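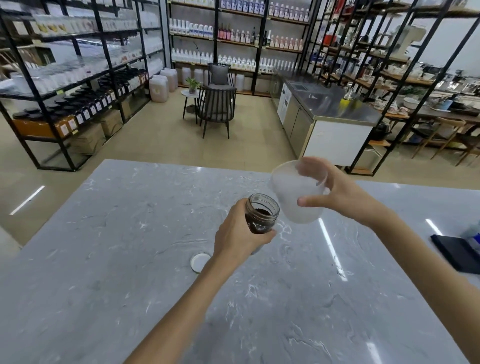 A glass jar and a plastic cup, held over a marbled counter.

Penda (the game)

Penda is a bat-and-ball game for two or four players, played against a single wall, and if you've ever walked past a leisure centre in Ullel and heard a lot of shouting, that was probably it. I've been playing for 13 years and I'm still not much good, but I do know the rules, and I've been meaning to write a proper entry on it for ages because the old one was three lines long and spelt half the names wrong.

People always ask me if it's squash. It isn't squash! The ball is softer and bigger, the bat is solid with no strings, and you're allowed to talk to the other side while the ball is in play, which squash players find very upsetting.

Origins

The usual story is that the game began in the yard behind the Visser tyre works, where the lunch break was long and the wall was high. Whether the bats really were cut from old pallets I couldn't tell you. Everyone's grandad says so, and my own has told it three different ways (in one of them he's the inventor). What we do have is a set of handwritten rules kept by the Herov club, and those are close enough to the modern ones that you could play a match from them this afternoon.

The name is a bit of a muddle too. Some say Penda was the nickname of a foreman, others that it's what you yelled when the ball went over the wall into the canal. I like the canal one.

How it's played

You serve from behind the back line, underarm, and the ball has to hit the wall above the painted stripe. After that it's fair game. One bounce is allowed, or none if you're showing off. A point goes to whoever made the last good shot, no matter who served, and the first side to 7 takes the game, as long as they're two clear. A match is best of three games, though at club nights people tend to lose track and keep going until the lights are switched off.

The bit that catches beginners out is the call. Before your second shot of any rally you've got to shout "mine" or "yours", even in singles, when it's perfectly obvious whose it is. Forget and you lose the point. I have lost whole matches this way, and once a semi-final, and I don't want to talk about it. 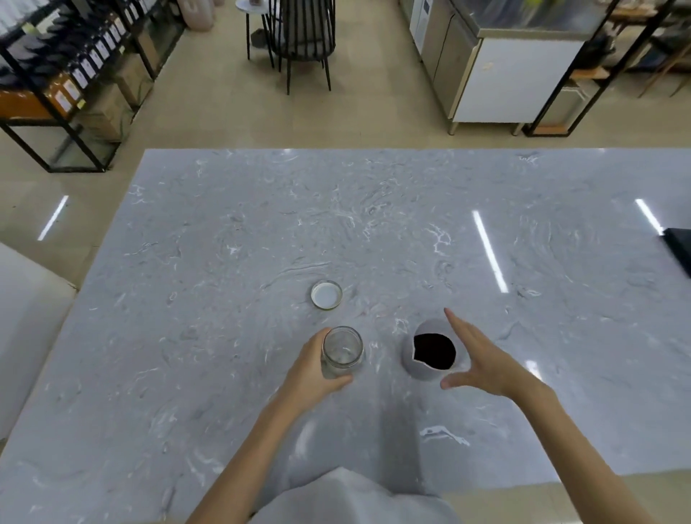 Ullel, 9/2/26

I've updated this section to include the new doubles rule, which the league brought in at the start of the season. Partners now have to take alternate shots for the whole rally. Before, you could have one brilliant player doing all the running while the other stood near the fire exit eating crisps, and plenty of pairs won the league like that. There's been a lot of moaning about the change. I think it's made doubles much more fun to watch, though my partner's knees disagree.

Well-known players

Zulmira Rocha is the name everybody mentions first, and fair enough. She won the open singles 4 times, left-handed, with a serve that hardly seemed to leave the ground, and she's the reason the stripe was moved up a brick. She was also famously rude about other people's footwork. I played her once at a charity night and she told me I moved like a wardrobe, and then she beat me without putting her drink down. 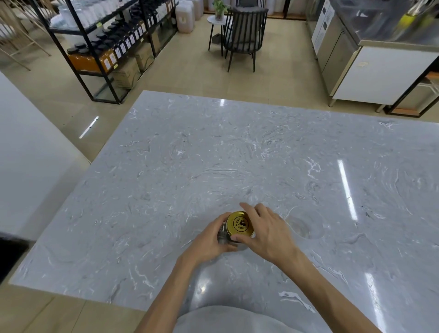 She gave up competing after the final at Herov, the one with the leaking roof, and these days she mostly umpires. You'll know if she's in charge of your match because you can hear the line calls from the car park. Her old bat hangs over the club bar with a chunk missing from the rim, and there are at least as many stories about that chunk as there are about the canal.

The heckling

I can't leave this out, it's half the game. Spectators stand along the side wall and they're expected to comment. The better remarks get chalked up by the door and stay there until September, when it's all washed off for the new season. Swearing is frowned on, and so is anything about a player's mother, but shorts, hair and bad serves are all considered fair targets.

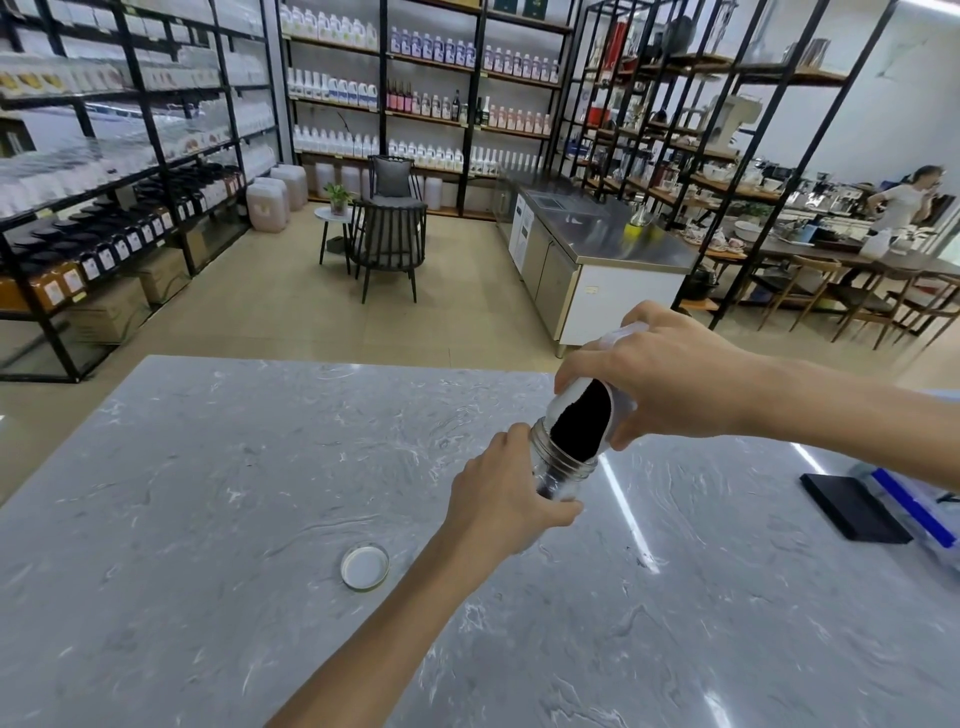
Kit

A bat, a ball and shoes that won't mark the floor. Most clubs will lend you a bat, usually a horrible one with tape round the handle. Balls go dead quickly in cold weather, so bring a spare and keep it in your pocket between games. Goggles are compulsory for juniors and a good idea for everyone else (I've had the black eye, and it lasted longer than the match did).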